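Plarard Housewares Exchange
Mar 9, 2020

The spring mug and glass collection is now open. Residents of Plovton may bring drinkware to the Benmoussa Street counter during regular hours.

Last February the Exchange passed on 586 pieces to households setting up a kitchen. More than 30 went to one shared residence.

Mugs and glasses of any size are accepted, in ceramic, plastic or clear glass. Sets need not match. Pieces with chips on the rim or loose handles cannot be taken.

Please wash and dry each item before drop-off. Wrap glass separately – newspaper is fine – and mark the box "glass" on two sides.

Tall mugs are shelved apart from short ones. Donors with more than one box are asked to sort by height in advance.

Patterned and plain pieces are equally welcome: 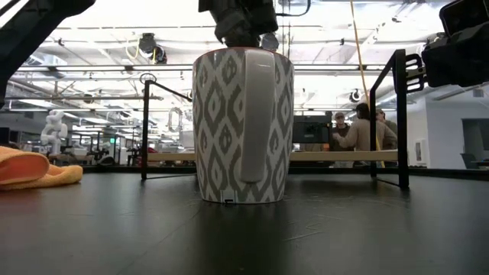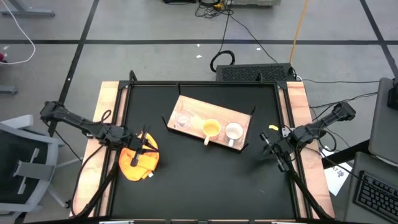
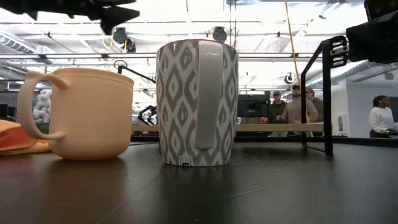
Oranuch Bunnag
Could the Exchange confirm whether saucers are included this time? I have 42 from a closed tea room and only a handful of cups to go with them. I would also be glad to know if plastic mugs are kept for families with small children – we asked for some last year and were told to check back in spring.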